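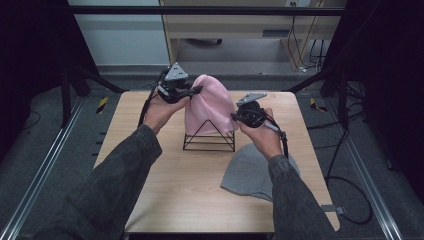

Greer Forsyth
September 2, 2018

OK, hat thread. A few of you asked why I went quiet last week and the short version is that a robot threw a wire stand at a desk and I've been chasing the reason ever since. Longer version follows, get a coffee.

For anyone new: I work at Kavstead, on the two-arm cell we call Lurus. We teach it soft stuff. Right now soft stuff means knit beanies on a wire stand. A person does the job with a pair of hand-held grippers, we record it, and later the arms get to try.

It sounds like the easiest job in the building. It is not! Knit fabric stretches, it snags, it sits differently every single time, and by the end of a session your wrists hate you. I still like it more than anything else I've done here.

So. Replay day. We take a recorded session and run it straight through the arms at low speed, just to see that the motion makes sense before anybody trains on it. Stojan Vasić had the stop button, I had the laptop. We were three hats in and chatting about lunch.

Fourth hat. Both arms come in, both grippers close on the knit, up it goes. Right side lets go like it should. Left side doesn't. Left side keeps a good firm hold of the beanie AND one of the rods underneath, and heads off to its next position with the whole stand dangling.

Then it opened. Way late, in the middle of the fastest part of the move. The stand left the table sideways, went over the tape and hit the leg of the desk with a noise I can still hear. Stojan had already hit stop but the thing was in the air by then.

Everyone's fine. We were both standing where we're supposed to stand. The hat is fine too (hats are basically indestructible, it's why I love them). The stand has a bent rod and now leans a bit, like it's listening to you.

My first guess was the arm's gripper sticking. Wrong. We cycled it open and shut on the bench until I was sick of the sound and it never missed once.

Second guess was timing, left and right streams sliding apart in the recording. I was SO sure about this one. I told people. I drew a diagram. Also wrong, the clocks lined up beautifully and I had to go erase my diagram.

Third guess came from Stojan, who wandered over, picked up the left hand-held gripper, wiggled the cable where it goes into the body and watched the jaw number on my screen freeze. Just stop dead. He squeezed the trigger, jaws moved, number didn't. He let the cable relax and the number jumped to catch up.

So that was it. Broken conductor inside the jacket, right at the entry. Bend your wrist one way and the connection is good, bend it the other way and it's gone. And pulling a hat off from the left side is, of course, exactly the other way.

What really got me is what the Farahani board does when the jaw signal drops. It repeats the last good value. At 1000 Hz. With a fresh timestamp on every one! So the log looks perfectly healthy: no gap, no error, nothing for our checks to complain about. It said "jaws closed" long after the person had opened them.

The arm did precisely what the recording told it to. I've gone back and forth on whether that makes me feel better.

Next fun job: how many recordings have this in them? I wrote a little script that looks for the jaw value sitting completely flat while the hand is moving, down to the last digit (a real sensor always has some fuzz on it). Ran it over the whole hat set before going home.

190 sessions. 96 flagged. I checked it twice and then went and sat in my car for a bit.

Going through them by hand now. Some of the flagged ones are harmless, the freeze lands where the jaws weren't moving anyway. Plenty aren't. The bad ones get worse with time too, you can watch that wire dying over the course of a couple of weeks.

Changes so far. The board now sends "no reading" when it has no reading, which took one line of code and a fairly long conversation. A session with any of those in it gets refused at save, so you find out while you're still holding the gripper.

Cables get a proper clamp and a loose loop at the wrist, and we do a wiggle test before the first hat of the day. Both hands, all directions, watching the numbers. It takes no time at all and I'm a little embarrassed we weren't doing it.

On the robot side: if the arm's own gripper feels more weight than a hat, it stops and holds still. It doesn't open, it doesn't carry on, it waits for a person. We set the stand on a thin mat with 4 bolts too, so it can't go traveling.

And the one I pushed hardest for, we moved the line where people stand during replay. Tape tells you how far the arm can reach. It doesn't know a thing about what the arm can let go of.

Somebody at our Hoketum office asked if they can have the script. Yes, please, take it. If your logger came from the same place ours did, run it today and tell me what you get.

Back to it tomorrow, new cable on the left one, sleeves up. Stojan wants to keep the bent stand on the shelf over his monitor. I've said he can have it once I've measured the bend.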